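Somebody at Pematska asked me in February whether the machines were coming for the folding tables, and I gave such a rubbish answer that I've been chewing on it ever since. So this is the longer answer, written at the kitchen table with a pot of tea, and apologies to the person who only wanted a yes or a no.

For anyone new round these parts: I work in the finishing hall of a rental linen and clothing firm. Stuff comes back, stuff gets washed, stuff gets dried, and then it has to be turned from a heap into a pile. The washing went automatic before I ever got there. The heap-to-pile bit is still mostly hands, and a good pair of hands on our late shift can get through 775 pieces before the hooter goes (not mine, I'm more of a talker).

What changed this year is that a few of us were asked to split our time. Half the week on the tables as usual, the other half with a pair of hand-held grippers, doing the same sort of jobs through two sets of jaws so that the folding machine Sobczak want to put in has something to learn from. And a lot of it gets done in ordinary bedrooms and front rooms, with whatever bedding people have got. Your own ten fingers are no use to a machine that only has the four!

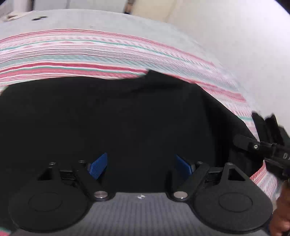
Folding is one of those jobs you can't explain to anyone. I've been doing it for 19 years and when the young woman from Sobczak asked me how I find the corner of a shirt, I said, "well, you just sort of get hold of it". Not much help to her, poor thing. With the grippers you find out how much you were leaving to your fingertips. Take a black cloth on top of a stripy throw, with the two blue pads still open and nothing between them yet - my hand would have slid under the edge by then without me thinking. With the jaws I have to pick a spot, line up on it and commit. I was hopeless at first. I came home with an ache in my forearms that I hadn't had since my first winter in the job, and I was snappish with everyone, including the dog.

The odd thing is what it did to the talk in the canteen. We've always moaned about rotas and the vending machine, and now we were having proper arguments about whether you go for the hem or the seam. Grown adults demonstrating on tea towels! People who'd sat on separate tables for years had opinions about each other's sleeves. I think it's the first time anyone above the level of shift lead has treated folding as a thing you might be good at, and I'd be lying if I said I didn't enjoy being asked.

But I don't want to be all sunshine about it, and there are bits that worry me.

The money, first. Gripper hours are paid at the skilled rate, table hours aren't, and it's the same people doing the same job. You can imagine how that went down with the ones who weren't picked. My mate on the press line didn't speak to me for most of a fortnight. Management say they'll look at it, and they've been looking at it for quite a while now.

Then there's what happens afterwards. The other site, over at Grosarau, has had a Kireo sorting line in since before last summer, so I went across on the minibus to be nosy. Nobody there had been sacked, I'll say that first as it's what everyone asked me when I got back. What they have lost is the easy end of the job. The line takes the flat, square, well-behaved stuff and the people get everything it spits out, which means fitted sheets, inside-out overalls and things with one leg tied to another thing's strap. One chap told me he used to do a run of pillowcases when his back was bad or his head was full, and there aren't any pillowcases now. It's all hard ones, all shift. I hadn't thought of that, and I've thought of it a lot since.

They do get longer breaks for it. They had to ask three times.
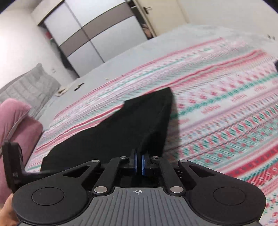
**Brunello Bortolotti**
*Finishing hall, late shift, Pematska*

Dark clothes are my personal enemy in all this, by the way. Give me a white napkin and I'm laughing, every crease shows up. A black garment on a busy bedspread, all those pink and red and teal bands running about, and once the jaws have got the bottom edge pinched you're still squinting at the rest of it to work out which bit is which. I can't swear from looking at one whether it's a shirt or trousers until I've had it up in the air. If it's that much bother for me I can't see a machine having a lovely time with it either, so there's a bit of job security for you.

So what did I say to the person who asked, in the end? I said "dunno, probably some of it". And I'd stick by that, only I'd add a few things now. I'd say go and see a place that's already had it done, and talk to the people on the floor and not whoever meets you at the door with the biscuits. I'd say get the pay rate sorted before you teach anybody anything. And I'd ask, nice and early, who gets the pillowcases. If the machine's having all of them then the people need something back, whether that's breaks or swapping round between jobs every couple of hours - our lot are pushing for the swapping, and I think they might get it.

I'm back on the grippers tomorrow from two o'clock. Towels, I'm told, thank heavens. If any of you work somewhere that's been through this, laundry or not, do leave a comment, and tell me what you wish you'd asked for while they still needed you to say yes.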